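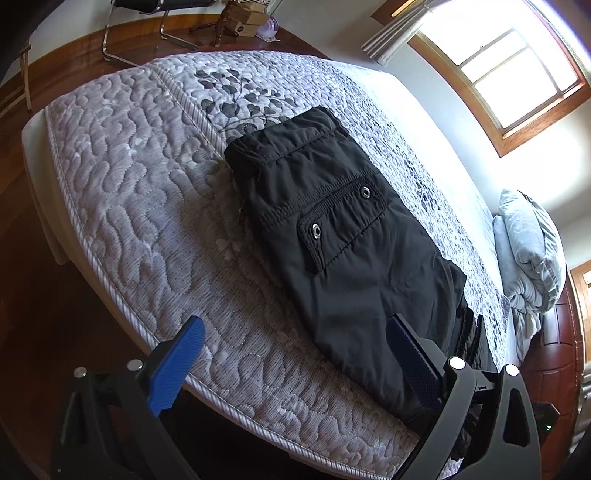 Search this site
Search mods, maps, saves...
Go

Flumgate: Drowned Ward (co-op mod)

Posted Mar 29, 2024 by Concetta Marino

# Flumgate: Drowned Ward

A four-player survival mod for Ratanus, set in a port town that was doing badly before the dead came up through the storm drains. You and three people you used to like hold the pumping station until the tide goes out. The tide takes its time.

This README covers version 2. If you still have version 1, delete the whole folder first, including the saves. I know. I had a good save too.

## What you get

- 13 waves, the last of which is mostly one very large man in waders
- 4 playable characters, each with a voice set recorded in Leandro's hallway
- The Sustuvberg map, rebuilt from scratch, now with stairs you can walk down without dying
- A flooding system that raises the water after every second wave
- Chege, a merchant who sells ammunition at prices he describes as fair

## Installing

1. Own Ratanus. The demo won't load mods, however nicely you ask.
2. Unzip `drowned_ward` into your `mods` folder.
3. Open the launcher, tick Drowned Ward, and untick anything else that changes water.
4. Start a new campaign. Loading an old one puts you under the map, where it is peaceful but there's nothing to shoot.

Everyone in the lobby needs the same version. If one player is behind, the game will let them join and then show them a different water level. They will tell you they're fine. They are drowning.

## Settings

Everything lives in `ward.cfg`, which opens in any text editor.

`tide_rate` sets how fast the water rises. The default is 4. Hakim plays on 13 and says it's relaxing.

`friendly_fire` is off. Turn it on once everyone has agreed to it out loud.

`corpse_limit` defaults to 2,000. Lower it if your computer starts to sound like a hair dryer. Bodies over the limit sink, so it even looks planned.

`chege_mood` does nothing. I left it in because people kept reporting that it helped.

## Known problems

- The crane on the east dock can pick up players. It isn't supposed to, and we haven't found out how to make it put them down.
- Enemies who can't find a path walk into the chapel and stand facing the wall. If a wave won't end, check the chapel.
- Subtitles for the radio operator are in the wrong order. She makes about as much sense either way.
- The flare gun lights up underwater. Jana has explained to me that real flares can do this, so it may leave this list.
- On some graphics cards the fog is pink.

## Reporting bugs

Attach `ward.log` and say which wave you were on. "It broke" is a feeling. If the crash involved the crane, add it to the existing crane thread, which has more than enough company for you.

## Credits

Design and most of the mistakes: Concetta Marino. Enemy behavior: Hakim Tambunan. Map and water: Jana Dreßler. Music: Rezaul Kodikara. Voices and hallway: Leandro Herrero.

## License

Use the scripts and textures in your own free mods, with credit. The music stays here — ask Rezaul first if you want it for something else. Please don't sell any of it. Chege has that covered.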